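Juin, 22 h 15

Levé tôt, la chaleur était déjà là à sept heures. J'ai ouvert les deux fenêtres de la chambre et j'ai enlevé la couette d'été, qui part à la cave jusqu'en septembre. Il ne reste que le drap vert olive pâle, celui acheté à Durotley l'an dernier. Il peluche un peu mais il est agréable.

Lessive à huit heures, une seule machine. Café, pain de la veille. Appelé Soltwood pour la commode : livraison repoussée de 14 jours. La dame m'a proposé le modèle au-dessus, 635 euros sans le transport. J'ai dit non. En attendant, les vêtements restent dans les cartons du couloir et sur l'étagère, et je plie plus serré que d'habitude pour que tout rentre.

L'étagère fait 70 cm de large. En pliant les t-shirts en trois dans la longueur puis en deux, j'arrive à trois piles côte à côte. Si je les plie comme ma mère, manches derrière et en deux, il n'y a de place que pour deux piles et les bords pendent. J'ai donc tout repris depuis le début, y compris ce que j'avais rangé dimanche de travers.

Déjeuner avec Unai Pacheco en bas, au comptoir. Il part chez Henare pour l'été et me laisse ses plantes, plus un sac de chemises qu'il ne met plus. J'en garderai peut-être une, les autres sont trop grandes. Il m'a rendu les 100 euros du mois dernier.

L'après-midi, pliage sur le lit. Le matelas est un peu bas et j'ai mal aux reins dès que je reste penché. J'ai commencé par les serviettes, ensuite les chaussettes, et j'ai gardé les t-shirts pour la fin. Le bleu se froisse toujours au même endroit, vers l'ourlet. Il faut l'étaler à plat et tirer les plis avant de rabattre quoi que ce soit, sinon ils se retrouvent dans la pile.

Jeté deux paires de chaussettes. Mis de côté le pull gris pour le recoudre.

Arrosé les plantes, mangé des tomates. Demain : racheter des cintres chez Ornar, descendre la couette, rappeler pour la facture d'eau.
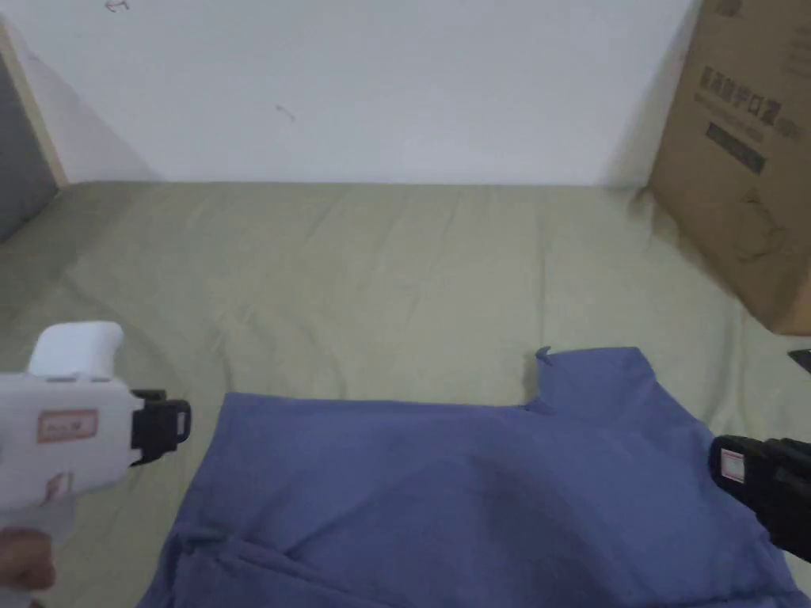
Le t-shirt bleu sur le lit, avant pliage.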